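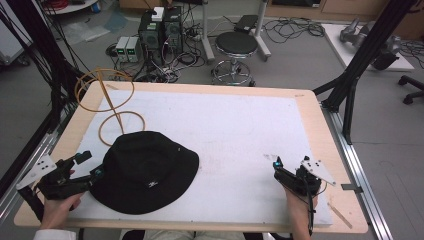 Melati Tambunan objects that comparing hand-held grippers on soft goods tells a buyer nothing about how the arm will behave. I disagree. Finger pads decide more than payload does, and a hand-held unit tests them cheaply. 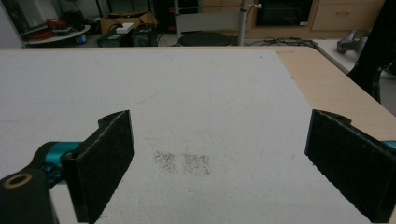

Pad texture should come first on any spec sheet. The Pliltitz sheet gives it 2 words and spends a page on controller latency.
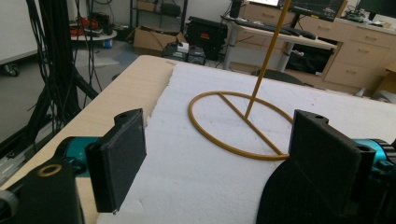 Thin, open shapes deserve the same weight as blocks. A score built on cubes, even over 2,000 grasps, says little about a ring or a hat brim.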